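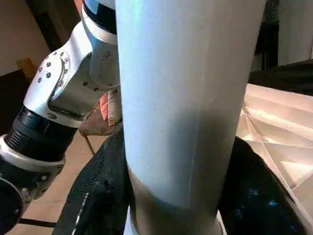
FOR IMMEDIATE RELEASE

Grarnis opens orders for the Esia, a soft black carryall for the tall stuff that never fits anywhere

VUTUVIK, Feb 16, 2026 - Hi, I'm Raelene Goodwin, I own Grarnis, and I write our press releases myself, so you're getting me and my run-on sentences. We have a new bag! It's called the Esia, it costs $69, and orders are open as of this morning for delivery in April.

The Esia is for tall things. Rolls of paper, mailing tubes, a rolled-up yoga mat, the long cardboard core with half the wrapping paper still on it, the tripod, the umbrella you'd rather not lose. If it's longer than your forearm and it falls over when you lean it against a wall, I had it in mind when I drew this bag.

I've been making bags for small spaces for long enough that I know which object is going to cause the trouble before I get through somebody's front door. Clothes fold and books stack. Then there's a tube in the corner behind the coats, and it's been there since the last move, and every time the closet opens it slides down sideways and takes an umbrella with it. I have one of these at home. Mine has a map in it that I keep meaning to frame (my sister gave it to me, sorry Carol, it's happening this year).

So the Esia stands up. That was the whole starting point. Most tote bags slump the second you put them down, and a tall thing in a slumping bag goes over every time. We put a stiffened oval in the bottom and ran a firmer binding up two sides, and then kept everything else soft, so the bag hugs whatever you put in it and still squashes down under a bed when it's empty. You drop your tube in the middle, pack your soft things around it - a sweater, sneakers, a jacket, whatever is going with you anyway - and it stays put.

The fabric

I could talk about the fabric all day and my family has asked me to stop. The outside is a black open mesh, and I picked it after a long stretch of testing canvas, which looked great and was a pain. Canvas hides what's in the bag. You end up digging. With mesh you can tell at a glance whether the thing you packed is in there, and if your gym shoes went in damp they get some air on the way home.

The lower part of the bag is a closer knit, also black, because the bottom of a bag gets dragged over doorsteps and bus floors and I wanted something that could take it. The straps are wide webbing, long enough to go over a winter coat. I'm on the short side and my brother-in-law is on the very tall side, and we both wore the sample around for weeks before I signed off on the strap length.

All of the sewing is done by the Lukáč workshop, two streets over from our storeroom here in Vutuvik. They've sewn every bag we've ever sold. They also talked me out of a zipper across the top, which I had my heart set on, and they were right, because a zipper and a tall object are natural enemies. The top closes with a drawcord now. It cinches around whatever is sticking out and you can do it with one hand while the other one is holding the door.

There are six pockets. Four are on the inside and they're flat, for keys and chargers and the tape measure. The other two are on the outside and they're stretchy, and I'll be upfront that a full-size water bottle is a tight squeeze in them. We tried a bigger pocket and it made the bag lean. I went with the bag that stands up.

How we got here

The Esia started as a favor. A friend who teaches drawing was carrying big rolls of paper to class under one arm with everything else in the other, and she asked if I could make her something over a weekend. What I made was ugly! It was two old mesh laundry sacks stitched together with a placemat in the bottom. She used it for a year. Her students started asking where it came from, and then their parents did, and at some point I had a notebook page of people who wanted one and no bag to sell them.

That notebook page turned into a sign-up list on our website, and the list has 2,000 names on it as I write this. I had planned on a slow little launch. I'm a bit terrified and extremely happy.

The first batch is 300 bags. I know, I can do the math too. Lukáč sews carefully and I'm not going to ask them to hurry, so we're doing it in batches, and people on the list get their email first, in the order they signed up. If you miss the first one, your place carries over to the next and you don't need to do anything. Please don't sign up twice with two addresses, I do go through the list by hand and I will find you (kindly).

What people ask me

Can it go in the wash? Yes, cold, with the base board taken out. The board slides out through a slot on the inside. Hang the bag up to dry and keep it away from the dryer, where the binding goes wavy. I learned that with my own sample and I still use it, waves and all.

Does it come in other colors? Black only for now. I did look at a pretty dark green, and the mill wanted a much larger order than we could store. Our storeroom is one room with a window and a kettle.

Will it hold something heavy? It's built for long and light. A roll of paper, a mat, a lamp shade, a poster, a set of curtain rods for a small window, all fine. If you're moving a bag of cement you need a different company.

Is there a lid or a rain cover? Not yet. It's the most common request from our testers, and there's a sample of one hanging on the back of my office door that I'm not happy with. The snap is in the wrong place. More on that when I've stopped arguing with it.

Can I fix it if it tears? You can, and if you'd rather not, send it back to us and Lukáč will patch it for the price of postage. That goes for every Grarnis bag, including the old ones with the terrible first logo.

A few packing tips while I've got you

Put the tall thing in first. Everybody packs it last, and then it sits on top of the soft stuff and wobbles. Stand it right on the base, then push your rolled clothes down around it on both sides until it stops moving. Shoes go low, soles facing out.

If the tube is open at the top, stuff a sock in it. Pens and earbuds love to fall down there and you won't find them until summer.

Rolled paper gets a loose wrap of something thin around it, a T-shirt is plenty. Tape leaves marks on good paper and rubber bands leave dents.

And if you're using the bag at home, which plenty of our testers ended up doing, leave it open next to the desk or inside the closet door and let it be the place where long things live. My own Esia has the map in it. It has moved exactly four feet from where it used to be, and the closet door closes.

Where to find it

The Esia is sold on the Grarnis website and over the counter at our storeroom in Vutuvik, where we'll have one finished bag out for people to poke at. Bring your awkward object! I mean it, bring the thing you can't figure out how to carry and we'll try it in the bag before you spend any money. If it doesn't fit I'll say so. One of our testers came by with a didgeridoo and we had a very nice afternoon, and he went home without a bag.

Shops that would like to carry the Esia can write to us now for the second batch. We'll send a fabric swatch and the price sheet, and I can usually get a sample out on loan if you don't mind one that's been lived in.

About Grarnis

Grarnis makes soft storage and carrying bags for people who live in small homes and walk to most places. The company is owned by Raelene Goodwin and works out of one storeroom in Vutuvik, with sewing by the Lukáč workshop. Other bags in the line include a flat under-bed sack and a shoe carrier.

Media contact

Raelene Goodwin, Grarnis. Use the contact form on our website and put "Esia" in the subject so I spot it. Samples are available for review, and I'm happy to talk on the phone in the mornings, before the sewing machines get going next door to my desk.

###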